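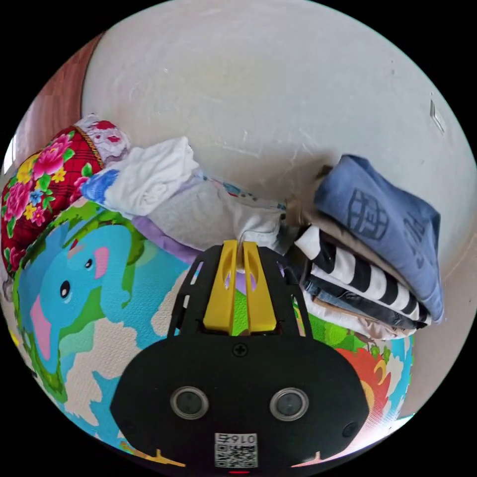 What's the best way to sort a pile of clean clothes when the only clear space is the kids' play mat?

Pull the big pieces out first. Blankets and fleeces take up most of the room and hide the small stuff, so fold those and set them aside before you touch a shirt.

After that, work in this order:

Shirts and jumpers. Fold in thirds lengthwise, then in half, and stack with the fold facing you. Keep the stack against one side of the mat and stop before it leans.

Light cotton pieces. Smooth them flat with your hand on the mat. Foam has enough give that creases don't press out fully, so anything for work or school should go to the ironing board.

Odd cloths and covers. Leave these till last. Roll them and stand them up in the drawer.

A fleece blanket folds smaller if you halve it twice, then roll from the folded end. Don't iron it. If it has picked up lint, a damp rubber glove rubbed one way will lift most of it.

Give the mat a wipe before clean washing goes on it. Warm water with a drop of dish soap is enough, then a dry towel. Let it air for 20 minutes, longer in winter. Crumbs collect in any joins, so vacuum first.

Cushions with woven trim shouldn't go in with the towels. Check the cover for a zip, turn it inside out and use a cold gentle cycle. Dry it in the shade or the colours will fade.

If the pile is more than you can fold in one go, do 2 short rounds. Put the first lot away before starting the second.

Selorm Nartey
Updated August 2021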